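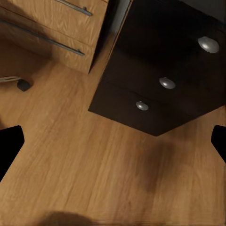
Wrist camera render from the sim, gripper open, dark cabinet ahead and the light wood one to the left.

We use cookies to remember your login and to count visits. Accept all | Manage settings

Forum > Simulation and planning > Perception > Drawer fronts merging in segmentation

Drawer handle detector finds the knobs but not the drawers

I'm working on a drawer opening task in simulation. The arm has a parallel gripper with a wrist camera, and the planner needs two things for each drawer: a handle position and the plane of the drawer front, so it knows which way to pull. The render at the top is what the camera gets at the pre-grasp pose.

On the light cabinet with the bar handles it mostly works. On the nearly black one, the detector finds all three knobs but the segmentation returns the whole front as one drawer. The planner then has three handles assigned to one part and refuses to pick any of them. The error is "ambiguous parent link", which comes from our own code, so searching for it won't help.

The detector was trained on 1,168 renders from the Britlow furniture set. I have tried a lower mask threshold (more false seams along the floor grain, no change on the dark front) and a bigger input size (slower, same result). The camera is also rolled a long way over at this pose, as you can tell from the cabinet edges, and I don't know if that matters.

Is there a sensible way to fix this without retraining everything? I have the depth channel available but am not using it at the moment.

Asked by tessellate_k, 24 June 2024

Answer 1

Turn up the lights in the scene. It's a sim, you can do what you like.

Answer 2 (accepted)

You have two separate problems and I'd deal with them in this order.

First, the roll. If your training renders were all taken with the camera more or less upright, the network has learnt that drawer seams are horizontal in the image. Here they run on a slant. You know the wrist pose exactly in simulation, so rotate the image about the optical axis until gravity points down, run the detector, then rotate the masks back. Remember to rotate the intrinsics too if you project points in between. I forgot this on the Curnov arm and every handle came out shifted to one side by the same amount, which looked like a calibration fault and cost me most of April.

Second, the seam. Look at the dark front above the lowest knob. There is a seam there but it is very faint, and I can't make out much else to separate one drawer from the next. A colour-only network has very little to work with. Depth may help, but check it before you build on it. If the drawer fronts are modelled flush and the seam is only painted in the texture, depth will show you one flat panel and you are no better off.

What I would do is stop asking the segmentation for drawers on plain fronts. Ask it for the front panel and the handles. Fit one plane to the panel from depth, which will be good because it is large and flat. Then give each handle its own candidate drawer on that plane, with the panel normal as the pull direction. The planner doesn't need the drawer outline to start pulling. Once the joint moves a little you can difference the depth before and after, and that gives you the real outline. If nothing moves, back off and mark the candidate as fixed.

In config terms, drop the one-parent-one-handle check and replace it with:

allow_shared_panel: true
min_probe_travel_mm: 4
max_probe_travel_mm: 10

Your names will differ. Those travel values are from my setup and suit stiff sliders. Also put a force limit on the probe move, or a locked drawer will drag the gripper off the knob.

One more thing about the knobs. They're smooth ovals with bright highlights, so don't take the highlight as the centre. Use the centroid of the mask. Bars are more forgiving in that respect.

Ville Mäkelä

Comment: The rotation alone got me correct drawers on the light cabinet from every pose I tried. On the dark one the depth is completely flat across the seam, so it must be texture only. Doing the shared panel approach now. How do you handle a cupboard door on the same panel as a drawer?

Reply from Ville Mäkelä: Same probe, but let the wrist be compliant in yaw and fit both a slider and a hinge to the path. Take whichever has the lower residual. With short travel they look alike, so you will need to pull further for doors.

Answer 3

We had something similar with the Oberholzer kitchen models and ended up retraining with random materials on the fronts and random camera roll. It took 911 extra renders. It did fix the merged drawers where there was a real gap, but not the painted ones. If you go this way keep some plain black fronts in the validation set, ours had none and the scores looked better than they were. I think the Illcombe loader has a roll option already but I haven't used it since they changed the format.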